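Keeping Track of All Those Little Containers

Saturday, October 27, 2018

I finally cleaned out the drawer under the workbench this week, the one I've been shoving things into since June, and I pulled out three tubes of dried-up glue and a jar of something gray that used to be wood filler. So let's talk about small containers and how to stop losing what's in them!

First tip, and it's the one I wish I'd started with years ago: put the date on everything the day you open it. I use a strip of painter's tape and a regular pencil. Marker looks nicer but it smears the minute you get a drop of solvent on it, and pencil on tape just sits there forever. My neighbor Ah-rin Jin writes hers on the bottom (she likes her shelves pretty), but then you have to tip everything over to read it, and I've tipped over enough open jars in my life.

Second, store glue tubes standing up with the cap down. An old coffee mug works great. Wipe the neck with a dry rag before you put the cap back on, and if it's already stuck, run it under hot tap water for 90 seconds and try again with a rubber glove on. Pliers will crack the cap. Ask me how I know.

Paint samples and leftover stain I move into the smallest jar they'll fill. Less air in there, less skin on top. Press a bit of plastic wrap over the opening before the lid goes on and you'll get the lid off again next spring. I keep 2 shoeboxes for these, one for indoor colors and one for the porch and fence, and that's it. When a box is full, something has to go!

For screws, picture hooks and the spare feet off the couch, I like anything I can see through, even if it's only a little cloudy. Frosted plastic is fine. You can tell brass from black well enough without opening the lid.

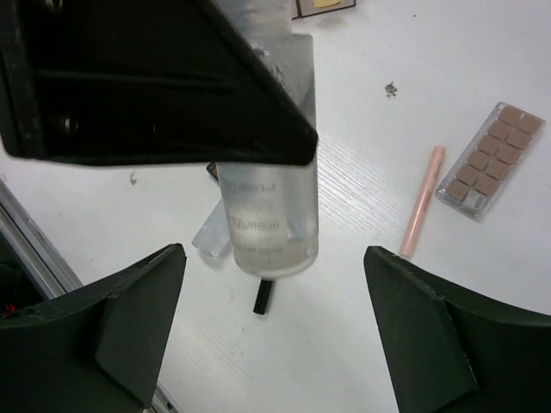

Frosted plastic with small print on the side.

Now, if the printing on a container has nothing to do with what you've put in it, cover it up. All of it. I once went hunting for upholstery tacks for an entire evening and they were in a tub that said cough drops. Packing paper and a glue stick will do the job.

Anything with fumes goes on the high shelf, away from the water heater. Next time I'll get into rags and brushes, because mine are a disgrace.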